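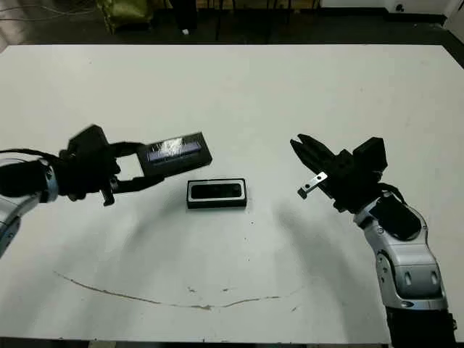 « Je n'ai jamais dit que c'étaient des vaisseaux »

Entretien avec Ebise Tsegaye, qui a passé neuf ans à rassembler les témoignages sur les lumières du lac de Ginari

Publié le 10 février 2022

Le dossier tient dans deux armoires métalliques, au premier étage d'une maison de Vastano. Ebise Tsegaye l'a commencé en 2013, quand elle enseignait encore la géographie au collège. Il contient aujourd'hui 248 témoignages écrits, des cartes annotées à la main, des relevés météo et une correspondance avec la mairie dont elle parle sans enthousiasme.

Les faits remontent au mois de mai 1987. Pendant plusieurs nuits, des habitants des deux rives ont signalé des lumières orange au-dessus du lac. Certains en ont vu une seule, immobile. D'autres parlent d'une file de points qui se déplaçait vers le barrage, sans bruit. « Les gens étaient sur leur balcon, il faisait doux, explique-t-elle. Ils n'étaient pas en train de chercher quelque chose. C'est ce qui m'a intéressée au départ. »

Elle n'était pas sur place à l'époque. Sa famille s'est installée dans la vallée deux ans plus tard, et elle a entendu l'histoire à l'école, racontée par des enfants qui l'avaient eux-mêmes entendue à la maison. Elle en a gardé une certaine méfiance envers les récits trop bien construits. « Quand quelqu'un me raconte tout dans l'ordre, avec l'heure exacte, je demande s'il a lu l'article de 1994. Souvent il l'a lu. »

L'article en question, paru dans une revue locale aujourd'hui disparue, affirmait que plus de 3000 personnes avaient observé le phénomène. Ebise Tsegaye n'a jamais retrouvé l'origine de ce chiffre. La commune comptait alors beaucoup moins d'habitants présents hors saison, dit-elle, et le texte ne cite que quatre témoins. Deux d'entre eux ont accepté de lui parler. Le troisième est mort. Le quatrième, désigné par une initiale, reste introuvable.

Parmi les témoins directs, c'est Paraschiva Sima qu'elle cite le plus volontiers. Elle travaillait de nuit à la station de pompage et tenait un cahier de service. À la page de la deuxième nuit, entre deux relevés de pression, elle a noté : « lumière côté nord, ne bouge pas, 40 minutes ». Rien d'autre. « Elle n'a pas cherché à comprendre, elle avait ses pompes à surveiller, dit Ebise Tsegaye. Pour moi cette ligne vaut mieux que dix pages écrites vingt ans après. »

Le cahier existe toujours. La station l'avait mis au rebut avec d'autres papiers et Paraschiva Sima l'avait emporté chez elle pour les recettes qu'elle avait copiées à la fin.
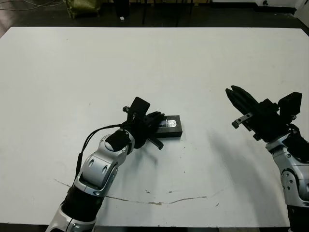
Plusieurs explications ont circulé. La première, celle de la gendarmerie, parlait de fusées éclairantes tirées pendant un exercice militaire. Ebise Tsegaye a demandé les archives de l'exercice et a reçu une réponse au bout de quatorze mois : il avait bien eu lieu, mais la semaine suivante. Elle ne considère pas la question comme réglée pour autant. « Les dates administratives, ça se décale. Je voudrais voir le journal de l'unité, pas une lettre qui le résume. »

La deuxième piste est celle de Trinh Hứa, astronome amateur, qui a refait les calculs de position des planètes pour chacune des nuits. Selon lui, un astre bas sur l'horizon peut rendre compte des observations fixes, surtout avec la brume du lac. Il n'explique pas la file de points. « Il le dit lui-même, et je lui en sais gré, note-t-elle. On se dispute souvent, lui et moi, sur les azimuts. Les témoins montrent une direction avec le bras, et il faut ensuite transformer ça en degrés. »

Reste la troisième, la plus connue, que défend l'écrivain Soudabeh Rostami dans son livre Lultgate : un engin d'origine non humaine aurait plongé dans le lac au point 537, une cote reprise des cartes du service des eaux. Des plongeurs y sont descendus en 1998 -- ils ont rapporté une ancre et des bouteilles. Ebise Tsegaye a lu le livre trois fois. Elle le juge bien écrit, et regrette que les entretiens n'y soient pas datés. Les deux femmes se sont rencontrées lors d'une soirée publique à l'hôtel Coman. « On a été polies. Elle m'a demandé pourquoi je ne croyais à rien. Je lui ai répondu que je n'avais jamais dit ça, et que je n'ai jamais dit non plus que c'étaient des vaisseaux. »

Croit-elle à quelque chose, alors ? Elle prend son temps avant de répondre. « Je crois que des gens ont vu des lumières. Je crois qu'il y a eu au moins deux choses différentes, qu'on a mélangées ensuite. Après, je ne sais pas. »

Le travail continue malgré tout. Khanyisile Xaba, étudiante en histoire, reprend depuis l'automne les cassettes audio des premiers entretiens pour les transcrire intégralement. Elle a déjà relevé des écarts entre les bandes et les résumés qui en avaient été faits. Dans un cas, le témoin disait « jaune » et la fiche porte « orange ». « C'est moi qui avais rempli la fiche, reconnaît Ebise Tsegaye. J'ai corrigé au crayon et j'ai laissé l'ancienne version lisible. »

Elle cherche encore des personnes qui se trouvaient sur la rive est, du côté du camping, pendant la dernière nuit. Elle préfère qu'on lui écrive avant de relire quoi que ce soit sur le sujet.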